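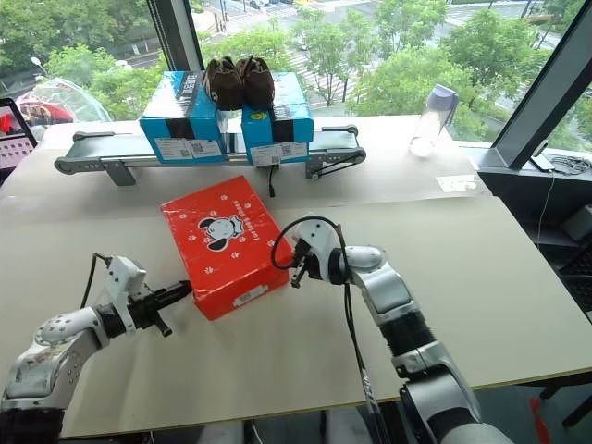

Barra Timley para puertas correderas

Fabricante: Protness
Distribución y recambios: Hasthorpe
Acabados: blanco, gris antracita, aluminio natural
Uso: interior, puertas y ventanas correderas de una o dos hojas
Disponibilidad: en almacén (el gris antracita, según el día)

La puerta principal de su casa tiene seguramente un cilindro decente, un escudo y quizá una cadena que puso su suegro. La corredera de la terraza, que mide el triple y da a un patio donde no pasa un alma, se cierra con un gancho del tamaño de una uña. Llevamos años vendiendo seguridad doméstica y todavía nos admira la confianza que la gente deposita en ese gancho.

La Timley es una barra extensible que ocupa el espacio entre la hoja móvil y el marco. Con la barra puesta, la hoja no corre aunque el gancho ceda. Es el mismo principio que el palo de escoba cortado a medida, al que tenemos mucho respeto y del que hablaremos más abajo.

Qué hace y qué no hace

Bloquea el desplazamiento lateral de la hoja. Con el tope superior que viene en la caja, dificulta también que la levanten y la saquen del carril, una maniobra que en las correderas antiguas requiere menos habilidad de la que nos gustaría.

No protege el cristal. Si alguien está dispuesto a romperlo, con el ruido que eso supone, la barra seguirá en su sitio con mucha dignidad y poco efecto. Para eso hay láminas y vidrios laminados, que vendemos en otra sección y a otro precio. Tampoco avisa a nadie, no se conecta al teléfono y no tiene aplicación. Nos han preguntado si la tendrá. De momento la barra sabe si está puesta y usted puede comprobarlo mirándola.

Descripción

El cuerpo es de dos tubos de acero, uno dentro de otro, con un cierre de leva que se acciona con el pulgar. Los extremos llevan una horquilla de goma que abraza el canto de la hoja por un lado y apoya en el marco por el otro. La goma es lo bastante blanda para no marcar el aluminio y lo bastante dura para no convertirse en chicle en agosto, problema que tuvo la versión anterior y por el que pedimos disculpas a los clientes de la costa.

En uno de los extremos hay una bisagra que se atornilla al marco. Así la barra se levanta y queda en vertical, recogida en un clip, cuando quiere salir a regar. Si vive de alquiler y no le dejan hacer agujeros, puede usarla suelta, apoyada en el carril. Funciona igual de bien, con el inconveniente de que tendrá que agacharse y de que hay que guardarla en alguna parte. Casi todo el mundo la guarda detrás de la cortina.

La leva tiene un pasador contra niños. También funciona como pasador contra adultos que no se han leído las instrucciones.

Características

Longitud mínima: 30 cm
Longitud máxima: 100 cm
Material: acero con pintura al horno; en el acabado natural, aluminio por fuera y acero por dentro
Extremos: goma, sustituibles
Fijación: atornillada con bisagra, o suelta en el carril
Herramientas necesarias: destornillador de estrella y llave de 13 para la tuerca de ajuste
Garantía: cinco años en el cuerpo y la leva; las gomas van aparte

La llave de 13 no va incluida. Sabemos que es molesto. La incluimos durante una temporada y lo único que conseguimos fue llenar los cajones de media comarca con llaves de chapa que se doblaban al segundo apretón. Use una buena o pídasela al vecino.

Cómo medir antes de comprar

Cierre la corredera del todo. Mida por dentro, a la altura a la que piensa poner la barra, la distancia entre el canto de la hoja móvil y el marco contra el que correría al abrirse. Esa es la medida. El ancho total de la ventana, el hueco de obra y la altura del techo son datos interesantes que nos envían con frecuencia y que no sirven para este pedido.

Si la medida pasa de la longitud máxima, existe un prolongador. Con él la barra pierde algo de rigidez, y en puertas muy anchas preferimos recomendar dos cierres de carril. Escríbanos antes de pedirlo, que las devoluciones nos ponen tristes.

Fíjese además en si tiene mosquitera por dentro, tirador saliente o un radiador donde iría la bisagra. El radiador gana siempre.

Montaje

1. Presente la barra cerrada contra el marco y marque con lápiz los agujeros de la bisagra. Compruebe que la barra queda horizontal. A ojo suele bastar, salvo en casas antiguas, donde la horizontal es una opinión.

2. Taladre con broca para metal, despacio y con un tope de cinta. Al otro lado del perfil puede estar el desagüe del carril, y perforarlo convierte un asunto de seguridad en uno de fontanería.

3. Atornille la bisagra sin apretar del todo, extienda la barra hasta la hoja y baje la leva. Si queda holgura, afine con la tuerca de ajuste. La horquilla debe tocar la hoja sin empujarla.

4. Apriete los tornillos, coloque el clip vertical y pegue el tope superior en el carril de arriba. Deje secar el adhesivo hasta el día siguiente.

5. Intente abrir desde fuera con otra persona dentro. Insistimos en lo de la otra persona dentro. Un domingo por la tarde recibimos una llamada desde una terraza.

Sobre la evacuación

Una barra puesta es una salida menos en caso de incendio. Todos los que duermen en la casa deben saber quitarla a oscuras, incluidos los invitados y los abuelos. Si en algún dormitorio la corredera es la única salida aparte de la puerta, piense bien si la quiere ahí. Preferimos vender una barra menos.

Quién la fabrica

El diseño es de Danica Hodžić, que lleva el taller de prototipos de Protness y tiene una desconfianza muy sana hacia las piezas pequeñas. Los tubos se cortan y pintan en Delić, y el montaje y la revisión se hacen en nuestra nave. La primera Timley tenía un botón luminoso. Danica lo quitó en febrero, sin consultar con el departamento comercial, y las ventas no se han resentido en absoluto.

El palo de escoba

Lo prometido. Un palo de madera cortado a la medida justa y tumbado en el carril impide que la hoja corra, cuesta muy poco y lo puede tener esta misma tarde. Si es lo que hay, póngalo. Sus pegas: se queda corto si se corta mal, salta si alguien zarandea la hoja con ganas, no hace nada contra el levantamiento y acaba en manos de un niño que lo usa de espada. La Timley resuelve las tres primeras. Con la cuarta hemos avanzado poco — de ahí la bisagra.

Preguntas que nos llegan a menudo

¿Sirve para puertas oscilobatientes? No. Para esas necesita un bulón o una manilla con llave. Hay quien la ha apoyado en diagonal contra el suelo y nos ha mandado la foto. Sigue siendo que no.

¿Puedo dejar la ventana entreabierta para ventilar? Sí, acortando la barra. Deje una rendija por la que no quepa un brazo, y no considere que la casa está cerrada. Tampoco lo considerará su seguro, que para estas cosas tiene muy buena lectura.

¿Se ve desde fuera? Se ve, y conviene que se vea. Buena parte del trabajo de una barra consiste en que alguien la mire y decida probar suerte en otro sitio.

¿Se oxida? En interior, no. Si la puerta da al mar y duerme con ella abierta, pase un paño de vez en cuando y elija el acabado natural.

Mi carril superior es curvo. ¿Está seguro? Si lo está, llámenos, tenemos curiosidad.

Mantenimiento

Un paño húmedo y, una vez al año, una gota de lubricante seco en la leva. Nada de aceite de cocina. Las gomas se cambian a mano tirando de ellas con decisión; duran roughly lo que tarda uno en olvidarse de dónde las compró, así que apunte el nombre: Hasthorpe, sección de recambios.

Contenido de la caja

Barra extensible con extremos montados
Bisagra y tornillos para aluminio y PVC
Clip vertical
Tope superior adhesivo
Instrucciones en papel, con dibujos

Envíos y devoluciones

Los pedidos se preparan en el día si llegan por la mañana. Puede devolver la barra en un plazo de 30 días siempre que no la haya atornillado; con agujeros hechos, la pieza es suya y el marco también. Si vino defectuosa la cambiamos aunque esté montada, y el transporte corre de nuestra cuenta.

Para varias viviendas o comunidades de vecinos, pida presupuesto con las medidas ya tomadas. Si cada puerta es distinta, mande la lista con el piso y la letra.

Productos relacionados

Cierre de carril con llave
Prolongador para barra Timley
Juego de gomas de repuesto
Lámina de seguridad para cristal
Bulón para ventana oscilobatiente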